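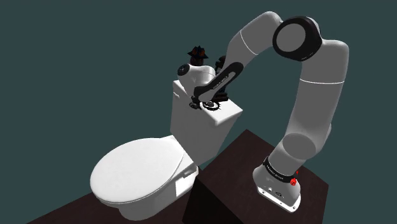

Galtville Robotics Club, spring family night
Notes for my part (the simulation team)
Last changed 02/08/2020

Before I start

Check the microphone. Last year the front rows heard everything and the grandparents in back heard a very pleasant hum. Water on the left side of the stand, because I talk with my right hand and I know myself by now. Ask whoever is on the lights to leave the side ones up so people can find their seats and so I can see faces.

Slow down. These notes run long, and if I get to the Rennie section and the clock is already ugly, skip to "What the students want you to know" and finish from there.

Opening

Good evening, everybody, and thank you for coming out, and thank you especially to the families who have been driving kids home from club in the dark since school started. I see you in the parking lot with the heater running. I wave, but I don't think you can tell it's me.

You've just heard from the competition team, and they have a robot you can walk up to and touch (please do, after, it's on the table by the door). I get to talk about the other half of the club, the kids who spend their afternoons looking at a screen and arguing. They have been building tasks for a robot arm in simulation, in a bathroom, more or less, and the job they picked for the arm is flushing the toilet.

(Let them laugh. Really wait. The younger brothers and sisters will need longer than the adults.)

I'll tell you how we landed there. In the fall I asked the students to bring in chores. I wanted something a person does in a couple of seconds without thinking, so we could find out how much thinking was hiding in it. We got feeding the cat, we got zipping a backpack, we got a very heartfelt proposal about making beds. And then someone wrote "flush" on the board, and there was a vote, and I have been a teacher long enough to know when a vote is over before it starts.

I will say I came around completely. It's a wonderful problem. There is one thing to reach, one direction to push, and everybody in the room already knows what a good result is.

Slide: what they're working with

The arm on the screen is a Franka, you can read the name on the band near its base. It's white with black trim, and the students have it standing on a big brown block next to the toilet so that it reaches up, over, and down onto the tank. We don't own one! I want to be clear with the booster parents, who went a little pale when I showed them this slide in the fall. What we have is a model of one, and a model costs us computer time and snacks.

The toilet is a model too, and it started out as somebody's first try at 3D modeling. Tank, lid, bowl. You'll see there's no wall behind it, no sink, no bath mat. The students went back and forth about whether to build the rest of the bathroom and decided they'd put their hours into the motion. I supported that, although I'd have enjoyed the bath mat.

Point out the bend at the top of the arm, the elbow, because it comes up again in a minute. Then the wrist, down over the tank. If someone asks about the small spiky thing sitting on top of the wrist, send them to the students at the demo table, they like to explain their own scene.

Slide: why it is hard

Ask the room to do this along with me. Hold out your arm and push an invisible button in front of you. Lovely. Now do it and tell me what your elbow did.

Most people have no idea. Your elbow just went wherever it needed to go, and so did your shoulder, and you kept your balance. The simulated arm doesn't get any of that for free. The kids have to tell it where the end of the arm should be, and then work out an arrangement of all those joints that gets it there without swinging the elbow somewhere silly or driving the forearm through the tank.

And in the first month it did go through the tank! In a simulation things will pass straight through each other if you haven't told the software they're solid. The arm reached down, serene as anything, and vanished into the porcelain up to the wrist. The students were delighted. We lost most of an afternoon to it.

Once the tank was solid we had the other trouble, which was pushing too hard. The arm would come down on the lid, and the toilet would hop. Then it would sort of drift off sideways. I have a clip of this if there's time (file is called hop, in the Lullden folder, don't open the one called hop2, it has no ending and I'll be standing there).

Slide: Lullden

Lullden is the name the students gave their program. I've asked where it comes from, and the answer is different each time, so I've let it be. It breaks the whole chore into 5 stages: wait, move above the tank, come down, press, and go back up. That's it. Each stage has its own little file and each file had its own pair of students looking after it, and when something broke, they had to go find the other pair and talk.

I'd like to spend a moment on that because it's the part I'm proudest of, and it doesn't show up on a screen. The pair working on "come down" wanted to arrive quickly. The pair working on "press" wanted the arm to arrive slowly and nearly still, because otherwise their gentle press got swallowed up by all the speed left over from the stage before. Both of them had it working fine by themselves. Together it was the hopping toilet again. They sat on the floor by the cabinets with a sheet of graph paper and agreed on how fast was too fast at the handoff, and they wrote it down and signed it, like a treaty. It's taped inside the cabinet door. Go look.

(If the projector has gone to sleep by now, touch the space bar. Don't press the power button like at the rehearsal.)

Slide: the test sheet

Here's how the students decided whether a run counted. For a while, "it worked" meant that whoever was watching said "yeah, that worked," and you can imagine how that went with a room full of people who'd each like theirs to be the one. So they wrote rules. The button has to go all the way down. The toilet has to stay where it was. The arm has to come back up and stop. And the whole thing has to be done in 10 seconds, which the students thought was generous and then found out was not.

They also move the toilet a bit between runs, turned a little, nudged a little closer or farther away. The first version of Lullden only worked if the toilet was in precisely the spot where they'd built it, and one of our sixth graders pointed out that this isn't flushing a toilet, it's waving at a memory of one. I wrote that down.

By winter break they had logged 800 runs. I want to say that figure slowly, because they entered the results by hand in a shared spreadsheet, with a notes column, and I've read the notes column. There are some real moods in there. "Fine." "Fine." "Fine." "WHY." "Found it, was a minus sign." I would hand that spreadsheet to any parent who wonders whether their child can stick with something.

Slide: Rennie

Short on time? Skip this one.

Rennie is our old desktop computer, which sits under the window and is named for the sticker that was already on it when it came to us. All the runs go through Rennie. It's slow and it's loud, and in the warm months you don't want your ankles near it. The students figured out they could queue up runs before they left and read them the next day, so there's now a rule that the last one out checks the queue and turns the monitor off. Grukberg, the repair shop over on the corner, replaced the fan for us and wouldn't take anything for the work, and if you're here tonight from the shop, thank you, and please come say hello so I can thank you with cookies.

Slide: what the students want you to know

I asked them what to tell you, and I'll read these as they gave them to me.

They want you to know it isn't a video game, although you can use the same mouse.

They want you to know that the arm does not know what a toilet is. It knows there's a spot, and that the spot has to be pushed. One of the younger students was a bit sad about this, and we had a good talk.

They want you to know that the lid is closed in the scene on purpose, because they were raised right. (That's a direct quotation. Parents, take a bow.)

And they want you to know that they'd like to do the kitchen next.

What's coming up

In April we have our open lab, and anyone can sit down and drive the arm for themselves with the keyboard. It's harder than it looks, and the students will be very kind to you about it, kinder than they are to me. We've set up 6 chairs at the machines and there will be a sign-up sheet, so please don't let one family camp out. Last time that family was mine.

We could use headphones, the plain kind with a cord. We could use graph paper, always. If you have a spare monitor in a closet, we'd be glad to have it, even if the stand wobbles.

If there are questions, take a few from the floor. Repeat each one into the microphone. If somebody asks whether it could clean the bathroom too, hand that to the students in the second row, who have a long answer prepared, with drawings.

Then the demo tables. Remind people that the juice stays on the hallway side. Thank the building staff for keeping the heat on late. Bring the clicker back this time.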